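**Moving to Wadley in August – keep the old piano or let it go?**

**mapleandmoss** – May 16, 2020

Hello all, long-time reader and very occasional poster. We're moving from Mostport to Wadley in August and I'm stuck on the piano. It's an old upright that came to me from my grandmother's front room. It has a couple of sticky keys, a ring on the lid where somebody once set down a flower pot, and a sound that I love more than it probably deserves.

The one mover who would even talk to me about it quoted $900, and that's before tuning at the other end. My husband thinks we could buy a perfectly good digital piano for that money and have a little left for headphones (he is very interested in the headphones!). I play most evenings, mainly hymns and old show tunes, and my daughter has just started picking things out by ear. Would you pay to move it?

**tin_kettle**

Keep it! I let mine go when we downsized and I still catch myself planning where it would stand. The digital one is fine, it really is, and it never needs tuning, but I sit down at it about half as often. Something about having to switch it on first.

**Brerkar_Bill**

I'm going to be the grump here, and I hope you'll take it kindly. $900 is a lot of money for an instrument with sticky keys. Have you had a technician look inside? If the pin block is cracked or the pins are loose, it won't hold a tune no matter how much you love it, and then you've paid to move a very heavy shelf for family photos. I did exactly that with my aunt's upright and I've got the photos to prove it.

Get it looked at first, then decide. An hour of a tuner's time is cheap next to the move.

**mapleandmoss**

Fair enough, Bill, and no offense taken. It was tuned two years ago and the tuner didn't say anything alarming, but I didn't ask him to look it over properly either. I'll call him this week.

**softpedal**

Sticky keys are often just damp, or a bit of swelling in the bushings. Ours had three bad ones all one summer and they freed up by themselves once the heating came on. I wouldn't hold that against her piano at all.

I'd think harder about where it's going. What's the new place like? Ground floor? Any turns between the front door and the room you want it in? We had a hallway bend that looked generous until the movers stood in it with an upright on a dolly, and then all of a sudden it was the narrowest hallway in the state.

**Brerkar_Bill**

Sometimes it's damp, softpedal, and sometimes it's moths in the felt. I still say look first. But you're right about the hallway.

**mapleandmoss**

Two steps up to the porch, then straight in, and the living room is on the left. The only outside wall with enough room has a heating vent in it, so I was hoping for the inside wall. I haven't measured the door yet. I know, I know!

**rocha_street_alto**

Former church accompanist here, so I've been through more piano moves than I ever wanted. Inside wall, yes, and well away from that vent. Ask whether the quote covers the porch steps, and get it in writing, because steps are where the extra charges like to creep in. Let it sit for some 30 days in the new house before you have it tuned, so the wood has time to get used to the air. 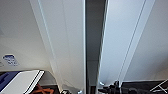
Measuring for a piano means measuring the space it passes through as well as the space it ends up in, and people do tend to forget the first one. Take the depth of the piano at the keyboard, since that's usually what catches, and compare it with the clear opening of the door once the door is swung all the way back. When you've got two white panels with just a dark gray gap between them, like in my picture, the gap is the number you want, from one edge across to the other, and the panels can be as wide as they please. Do it near the floor and again at keyboard height, as old openings are seldom the same all the way up.

And for what it's worth, I'd keep it. A child who picks things out by ear is a good reason to have a real piano in the house.

**tin_kettle**

Seconding all of that, and especially the measuring. My sister's family had to take a door off its hinges with the truck still running in the driveway.

**Brerkar_Bill**

I'm outnumbered, I see. If the tuner says it's sound, I'll come over to your side, but I still think a digital would suit plenty of families just fine. My grandson plays his with the headphones on at ten at night and the whole house sleeps through it.

**mapleandmoss**

Thank you all so much, this has been a real help. My husband has read the whole thread and would like Bill to know he has a friend in Mostport – the headphones are back under discussion. I've left a message for the tuner, and I'll write to the seller tonight and ask for the width of that front door. Will report back!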